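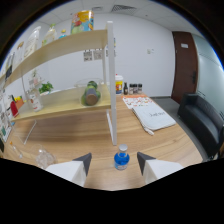

Tavirley Makers' Club - Kitchen and Gripper Bench

Tips for trying out a hand-held gripper on pantry stuff

If you've only ever tested a gripper on foam blocks, please go raid a kitchen shelf. It's so much more fun, and you learn more in one evening than in a month of blocks! We've been comparing two sets of fingers on our bench, the Fetuveck pair and the stiffer Ackroyd pair, and these are the habits that stuck.

Start with a small upright bottle. A little one with colored liquid, like our bright blue one, is great because you can see the level tilt the moment your wrist does. Stand it on the open table, well away from the shelf, and come in with the fingers wide and the bottle centered between them. Close slowly. If it slides before both tips touch, you were off to one side.

Grab below the cap. Caps are slick and some of them spin, and a spinning cap feels a lot like a good grip right up until it isn't.

Wipe the fingertips between bottles. Dish soap on a damp cloth, then a dry one. Cooking oil is the worst offender (Yogesh Bajpai swears by a dab of rubbing alcohol afterward, and I've come around to it).

Save the glass for last. Jars and tumblers are lovely practice, but do your first 400 closes on plastic. I mean it about the number - my hands only stopped rushing somewhere past that.
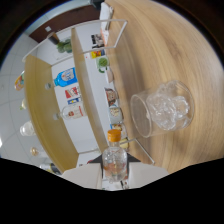
Turn your wrist on purpose, too. A sideways approach shows you right away whether the fingers hold by friction or just by cradling the thing, and it's where our two pairs really part ways. The Fetuveck fingers give a little and hug round shapes. The Ackroyds are better on boxes and flat packets. I'd happily keep both!

Leave clear things in the mix. Glass and crumpled plastic are hard for cameras to make sense of, so a test with only bright labels will flatter your setup.

Keep a tally by object. Wouter Smits has ours in a plain notebook: 3,081 grabs so far, 1,363 of them with the Ackroyd pair. Write down the drops as well as the good ones, and which shelf you were reaching for. Lower shelves are harder on the elbow than you'd think.

Take a break every 6 minutes or so. Tired hands squeeze too hard.

Next up is the Arkisetti controller, which we hope to have on the bench in January. Bring bottles, lids on tight please.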